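February, late morning, bench 2

Okay, pickle notes! Brine batch 13 is the first one I'd happily serve to my mother. Still the same salt (Zaugg, the coarse one), but I dropped the sugar and let the jars sit 19 days in the cool cupboard before moving them to the fridge. Crunch is great, the dill is a bit shy. Trinidad thinks we should crush the seeds first, and she's usually right about dill, so batch 14 gets crushed seeds.

The garlic went blue again in two jars. Harmless, I know, but Damián made a face and wouldn't taste from them (his loss, they were the good ones). Going to try blanching the cloves for a minute and see if that fixes it.

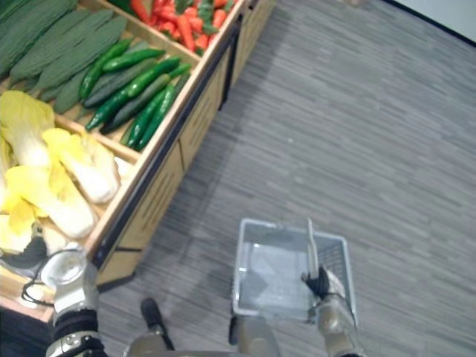 Lids next. The Galtora lids are fine on the small jars and awful on the big ones – I had to re-seat 5 of them and my thumb still hurts. Tomás says his cousin swears by the Clamen ones with the thicker ring, so I ordered a sleeve. If those leak too I'm going back to clips and he can buy me lunch.

pH strips are almost gone, and please, whoever borrowed the good funnel, bring it back!

To do: crush dill, blanch garlic, label the 13s before I forget which shelf they're on.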